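Protokoll der Redaktionssitzung, Zitatsammlung Proltska
Ort: Brustadgate, Lesezimmer
Beginn: 17.30 Uhr
Anwesend: Coralie McPhee (Leitung), Yae Honda, Iwona Mazurek, Merle Whitelaw (Protokoll)
Entschuldigt: Lindsay Stubbs

TOP 1 Bestand
Die Datenbank enthält 2201 Zitate aus Romanen. Bei mehr als 100 Einträgen fehlt die Seitenangabe. Honda ergänzt diese bis Juli anhand der Erstausgaben.

TOP 2 Übersetzungen
Zitate aus dem Roman »Sevavmont« werden künftig im Original und auf Deutsch geführt. Maximale Länge je Eintrag: 40 Wörter. Einstimmig angenommen.

TOP 3 Druckfassung
Angebot der Druckerei Donnelly über 1000 Exemplare liegt vor. Mazurek klärt die Abdruckrechte. Beschluss vertagt.

Ende: 19.05 Uhr

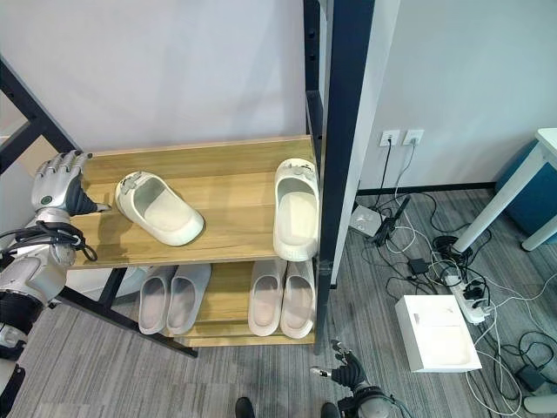
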